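Plison Hand Pair, reviewed after one season in a school robotics club

Rating: 8 out of 10

Our club at Ikholm has used the Plison hands since November. We bought them as a pair to replace the two-finger grippers on our humanoid, mostly for the sorting event, where a team has to pick up household things and soft toys and set them down near a plate. The students did the mounting themselves over two afternoons.

Fitting is easy if you read the wrist section of the manual first. We didn't, and put the left ring on one hole off. The screws are small and the supplied driver is poor, so use your own.

Grip on soft objects is the best part. The old grippers pinched at one point and toys swung around. The Plison fingers curl around the body of a toy, and the grip force can be set from 0 to 80. We keep it at the low end for plush. Hard, flat things are another matter. Plates are still difficult, and the students have mostly given up on lifting one by the rim.

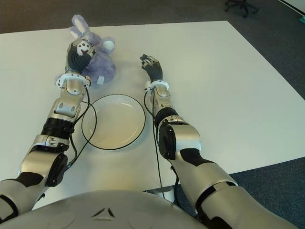
Left hand on the bunny, right hand open on the table, plate between the arms.

The cables are my main complaint. They come out at the wrist and hang in a loop, and on a table task they end up beside whatever you are working with. Hinds sells a sleeve kit that should help, but we haven't tried it.

The software is fine. Students of 14 had a basic open and close routine working in one session. Calibration takes 9 minutes per hand and has to be redone after every firmware update.

We have logged some 2000 grasps and replaced one fingertip. Werard shipped the spare in a week.

Good for clubs that already have a working arm. I would not buy them as a first project.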